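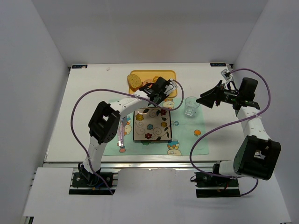 **Progress report to Hitville, March 2020**
Prepared by Munther Qaisi, Drasberg

This report covers the work since December on comparing two finger designs for our two-arm table station. The budget line for hardware is 900 below plan, as we printed the spare fingers ourselves.

## Work done

The station now has both arms mounted at the front of the table, with white walls on three sides. We chose table-setting tasks for the comparison: a square plate on a placemat, a drinking glass, and a tray at the back with toy food on it. These items are ordinary, but they ask different things from a gripper. The glass is clear and has a faceted base, and the flat plate is difficult to lift by its edge.

We ran 200 trials with the Surkex fingers and 200 with the Moussa fingers. The order of the tasks was the same for both sets, and the same operator did all of them.

## Findings so far

- The Surkex fingers are better for the toast piece and other soft items. They close evenly and leave few marks.
- The Moussa fingers hold the glass more firmly. In 13 trials, the glass turned a little in the Surkex fingers before it was put down.
- For the plate, we do not see a clear difference. Both designs need the plate to be close to the edge of the mat.

The cables need more attention than we expected. The purple cable to each gripper must have a wide loop, or the wrist can not turn fully. With a short loop we lost two days of trials on the left arm – the connector came out when the arm reached to the tray.

## Next period

We will repeat the glass task with a softer pad on the Surkex fingers. We also want to test handovers between the two arms, which were planned for this period and are late. The controller comparison stays on the original schedule.

## Request

We ask Hitville to approve the purchase of 2 spare wrist connectors from the remaining hardware money. The trial tables will be sent separately when the last set is checked.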